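3.2 Gathering the folding examples

We began collecting garment examples in January, at the Dandgate site, and it took us longer than we had hoped to settle into a comfortable rhythm. Each session had 2 operators, who traded places every 20 minutes or so – tired hands make for jerky recordings, and those were painful to clean up later.

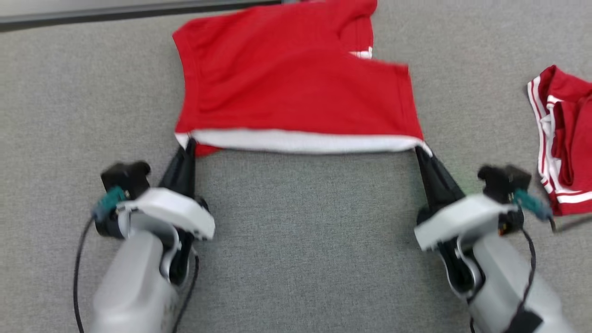

Figure 2. Two-gripper lift of a T-shirt by the hem, Dandgate set.

Our labeling scheme grew out of many friendly arguments over where one step ends and the next begins. In the end we marked a new step whenever the set of grasped points changed, and we wrote down which part of the garment each gripper was holding. A hem grasp like the one in Figure 2, with the white band pulled taut between the fingers while the body of the shirt is still bunched to one side, was labeled "edge held, body unsorted" and kept in the set. We had dropped such cases from our earlier Voster set, and the policy trained on it coped poorly with uneven cloth. Of the first batch, 33 recordings were sent back for a second round of labeling.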